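## 5. Entering employee contributions

Use this section after the group plan has been created in Gurkix and the carrier file has been accepted. Contribution settings apply to one plan year. Settings from an earlier year are not copied forward.

You need the Plan Administrator role. Users with the Payroll role can view the contribution screen but cannot save it.

### 5.1 Set the employer share

1. Open **Groups > Contributions** and select the group number.
2. Select the plan year. The status must read *Draft*.
3. In **Method**, choose *Flat amount* or *Percent of premium*.
4. For a flat amount, enter the monthly figure per employee in whole dollars, without a dollar sign. Example: `300`.
5. Enter the dependent share in the second field. If the employer pays nothing toward dependents, enter `0`. A blank field is rejected.
6. Click **Check**, then **Save**.

**Note:** If the flat amount is higher than the premium for an employee, Gurkix lowers the employer share to match the premium. The difference is not paid to the employee and does not carry over to the next month.

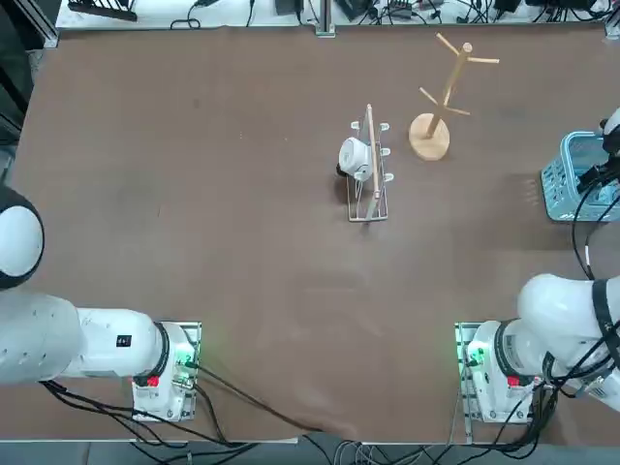
*Tabletop with brown mat and two white robot arms.*

### 5.2 Add employee classes

Classes let the employer pay different amounts for different types of staff, such as full-time and part-time. A group can have up to five classes.

1. On the **Classes** tab, click **Add class**.
2. Enter a class name. Names are printed on the enrollment form as typed.
3. Enter the employer share. In the Prullance sample group, full-time staff are set to `300` and part-time staff to `155`.
4. Assign employees by hand or load a list. The list must be a CSV file with the employee number in the first column.
5. Review **Unassigned**. The plan year cannot be opened until this list is empty.

**Caution:** Deleting a class removes its employees from the plan year draft. Move them to another class first.

### 5.3 Send deductions to payroll

1. Open **Exports > Payroll** and choose the Rurnedia format.
2. Set the pay schedule. Monthly premiums are divided by the number of pay dates in the month.
3. Click **Preview** and compare the total with the carrier invoice.
4. Click **Send**.

If the export stops with error 1771, at least one employee has no pay schedule. Correct the record and send the full file again. Partial files are not accepted.

Names with accented letters, such as Říha, are exported in UTF-8. If they arrive garbled, change the import setting in the payroll program and leave the Gurkix record as it is.

For renewals that open in October, see Section 6.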